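I fold my shirts on the bed. My mother did it on a table, with a blanket under the cloth, and she would say that a bed is too soft and the fold will never be straight. She was right about the softness. But I have lived in five apartments since I left Lagos, and in every one of them the bed was the only surface long enough for a shirt with its sleeves out.

My opinion is simple, and my friends in Grunimlow find it old. I think a shirt should be closed before it is folded, every button or snap, from the collar to the hem. Most people close the top one and perhaps one in the middle, and then they are surprised when the front slides open in the drawer. Telma Leiva, my neighbor, closes none at all. She says she must open them again in the morning, so why to do the work twice? I have thought about this question for longer than it deserves.

It is the front that holds a shirt in its shape. When it is closed, the two halves become one piece of cloth, and you can turn it, press it with the hand and fold it in three, and it stays with you. When it is open, you are folding two pieces which do not agree. The collar suffers first. It falls to one side, it takes a crease behind the neck, and this crease comes back even after ironing.
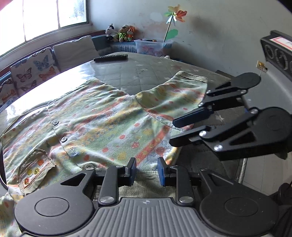

Snaps have made this easier than it was for our parents. A snap closes with one finger, and a child can do it. I know that some people look down on snaps, they find them good for cowboys and babies, but I have no patience for this. A bright summer shirt with dots and a pocket is not a wedding suit. It should be quick to put on and quick to put away.

Pattern is another matter where I disagree with the general advice. A woman in a shop in Drandcombe told me that busy prints need less care, as they hide the wrinkles. They hide them only from far away. On a plain white shirt you see a bad fold at once and you correct it. On a printed one you see it later, at work, in the mirror of the elevator. For this reason I give more time to the loud shirts than to the quiet ones, and I smooth the pocket separately, with two fingers.

I do not want to be too strict. My friend Milagros Figueroa rolls everything, even linen, and she once traveled for 6 weeks with a single bag. When she arrived here in February her clothes looked better than mine – I admit it with some pain. Rolling is good for a bag. In a drawer I still do not like it, because the rolls move every time you pull one out, and after some days you have a nest.

What I ask is only a little slowness. A shirt takes less than one minute if it lies flat and closed in front of you. I put the television off and leave the window open, and I start with the collar. Telma still laughs when she sees my drawer, though last week she asked me to show her how I turn the sleeves.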